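Kitchen Tips: Sharing the Prep Table With the Arm
2020-02-10

At Flovden the arm now moves pastry from plate to tray, and the people decide where the trays go.
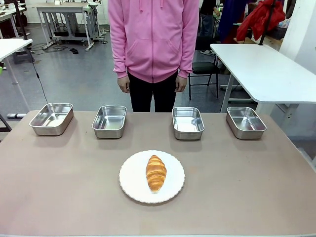

Hwa-young Byun, prep lead

Set trays with gaps between them. One croissant per plate.

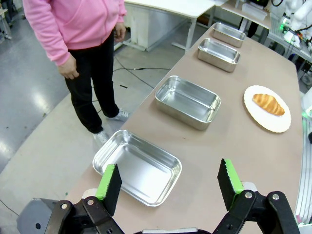
Four trays, one plate, fingers open.

Keep hands at your sides until the arm is parked. We lost two hours in November to people reaching in.

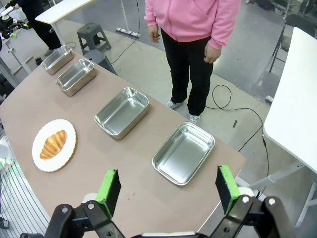 What changes for staff

Less lifting, more wiping. Pads get cleaned every 83 moves. Ask for a swap if the watching gets dull.

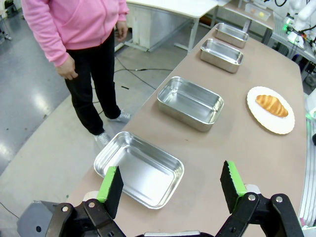 Torben Buschmann writes that he misses plating by hand but his wrists feel better.

Last updated by the Flovden kitchen
Contact | Copyright Flovden | Back to top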